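From: Padmavathi Marar
To: Cancombe textile-care list
Date: 20th February
Subject: Re: [textile-care] Folding and storing mottled/dyed pieces with plain bedding

Meenakshi Acharya wrote:

> I have two drawers of mixed pieces to sort before the spring change of
> bedding. Most are cushion covers and wraps in browns and ochres, dyed
> by different people, with no labels. The rest is plain bedding in
> strong colors. Three questions.
>
> 1. Is it safe to store the dyed pieces against the plain ones?
> 2. Thirds or quarters for the covers? Quarters fit the drawer better
> but I get a hard cross in the middle.
> 3. Does anyone still use the Clolby tissue, and is the unbuffered kind
> worth the extra?
>
> I don't want to wash anything I don't have to.
>
> Meenakshi

Meenakshi,

Taking these in order.

1. Test before you store. Dampen a white cotton swab with distilled water, press it on an inside seam for 30 seconds, and look at the swab in daylight. Do the darkest area and the yellowest area separately. On pieces dyed in more than one pass the dark color often goes on last and is the one that moves. If both swabs come back clean, the piece can go next to plain bedding with one sheet of tissue between. If either picks up color, it gets its own cotton bag and stays out of the stack until it has been rinsed. I know you don't want to wash. A cold rinse with no detergent is a compromise, but anything that marks a damp swab will mark a pillowcase in a humid summer.

Test the bedding too. People skip this step. Pinks and reds are worse than browns in my records, and a bright blanket can put a tint on an ochre that you won't notice until you unfold it next to something else.

2. Thirds, if the drawer allows it. The cross you describe comes from two folds meeting at a right angle, and the fibers at that point are bent both ways. If you have to use quarters, put a loose roll of tissue in the second fold and do not press down on the stack. For covers with a gathered or tufted end, don't fold through the gather at all. Lay the piece flat on the bed, smooth the body outward from the middle with the flat of your hand, and make one soft lengthwise fold. Then bring the plain end up to just short of the gather.

I sort on top of a blanket in a strong color. Edges are easier to find against it, and lint or loose thread ends show up before the piece goes away.
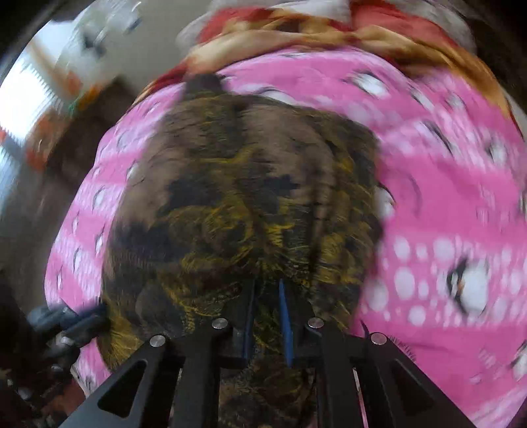
On mottled cloth the pattern hides the creases, so go by touch. Run a thumb along the fold line. If you feel a ridge, shake the piece out and start again a half inch to one side. I shift the fold line every time a piece comes out of storage and write the new position on the tag (L, C or R, for left, center or right of the midline). It is tedious, but after six years of doing it the older covers have no permanent lines that I can find.

When picking a piece up off the stack, take it from the body with two hands. Pulling it by the bottom edge works for sheets. It is hard on a cover where the hem was sewn with a different thread from the rest – the hem gives before the cloth does.

3. I stopped using the Clolby in December. The sheets got narrower and I was overlapping two on every cover. Unbuffered is worth it if any of the pieces are silk or wool. For all-cotton drawers I can't show any difference, and I have looked. Stukarum sells a roll that you cut to length, with less waste.

Two other points you didn't ask about.

Labels. Sew a short length of cotton tape inside the opening and write on that with a laundry pen. Do not pin. Mine carry a number only, and the rest goes in a ledger. The last entry is 2,475, which includes pieces that have since left the house, so don't take it as a measure of the cupboard. Thomas keeps his on a spreadsheet and has over 3,720 lines, with a column for swab results. I would copy that column if you are starting from nothing.

Drawer liners. If the drawers are bare wood, line them with washed muslin and change it when you change the bedding. Do not use scented paper. The oil migrates and leaves a yellow edge that looks like part of the dye on ochre pieces, so it can be there for years before anyone catches it.

If a swab result is unclear, post the fiber content and what the swab looked like once dry. A faint tan ring at the edge of the damp patch is usually soil and can be ignored for storage purposes. Even color across the whole patch is dye.

Padmavathi

_______________________________________________
textile-care mailing list
To change delivery to digest, reply to any message with the word digest in the subject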